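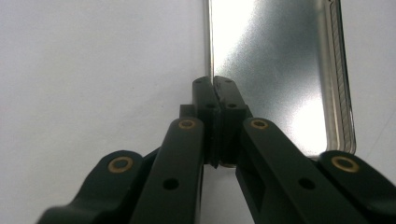

El recibo de la luz no debería necesitar traductor

Opinión

28 May 2020

Llevo dos semanas intentando entender una factura de 81 euros. No es mucho dinero y la voy a pagar. Lo que me molesta es que no sé qué estoy pagando, y he dedicado a averiguarlo más horas de las que cuesta la propia factura.

La compañía se llama Idex y me suministra desde diciembre, cuando absorbió a los clientes de la anterior. El cambio se comunicó con una carta que decía que no tenía que hacer nada. No hice nada. Desde entonces recibo un documento de cuatro páginas donde antes recibía uno de dos, con un gráfico de barras en color y un párrafo sobre el compromiso de la empresa con el planeta. El precio del kilovatio hora está en la tercera página, en letra pequeña, repartido en tres tramos que no coinciden con los que figuran en el contrato.

Llamé. Esperé 16 minutos la primera vez y se cortó. La segunda me atendió una persona amable que me leyó en voz alta la misma factura que yo tenía delante. Le pregunté qué era el «ajuste de regularización» y me contestó que era una regularización de ajustes anteriores. Pedí que me enviaran el cálculo por escrito. Me llegó un correo con la factura adjunta.

No creo que haya mala intención en cada línea. Creo que el documento lo escriben entre varios departamentos y que ninguno lo lee entero. El jurídico pone lo que la norma exige, el comercial pone el gráfico y el de sistemas pone los códigos que su programa genera. El cliente queda al final y tiene que arreglárselas.

Brenda Fothergill, que trabajó muchos años en una oficina de atención al consumidor en Dunmore y ahora vive cerca de mi pueblo, me contó cómo lo hacían allí. Cuando una empresa de suministros quería cambiar el formato de sus recibos, la oficina se lo daba a leer a diez vecinos y les hacía tres preguntas: cuánto tiene que pagar, por qué y hasta cuándo. Si fallaban más de dos, el recibo volvía a la empresa. Era un acuerdo local sin fuerza de ley. Según ella, la compañía de aguas protestó la primera vez y a la segunda ya traía el papel bien hecho.

En Estcombe, me dijo, intentaron copiarlo y no salió. Allí la empresa mandaba un borrador limpio para la prueba y luego imprimía otra cosa. Hacía falta que alguien comprobara el recibo definitivo y no había dinero para esa persona. Lo menciono para que no parezca que la solución es gratis.

Tampoco pido que la factura sea una cuartilla con un solo número. Hay peajes, impuestos y una potencia contratada, y quien quiera revisar las cuentas debe poder hacerlo. Pido que lo principal vaya en la primera página y que las palabras sean las mismas del contrato. Si el contrato dice «periodo valle», que la factura no diga «P3».

Se suele responder que para eso están los comparadores de tarifas. He probado dos. Ambos me pidieron datos que solo aparecen en la factura que no entiendo – y uno de ellos, además, el teléfono. Desde entonces me llaman a la hora de comer.

En mi municipio hay 3.953 contratos domésticos, según el último boletín del ayuntamiento. Muchos están a nombre de personas mayores que guardan los recibos en una carpeta y se fían. Mi madre es una de ellas. Estuvo pagando un servicio de mantenimiento de caldera durante tres años y en su casa no hay caldera. Aparecía cada mes en la segunda página con el nombre de «Plan Drurkmont», y ella pensaba que era una tasa.

Le devolvieron 10 meses. Para el resto nos han pedido que aportemos las facturas originales, que emitieron ellos, y una copia del contrato, que también tienen. Las hemos enviado por correo certificado y seguimos esperando respuesta.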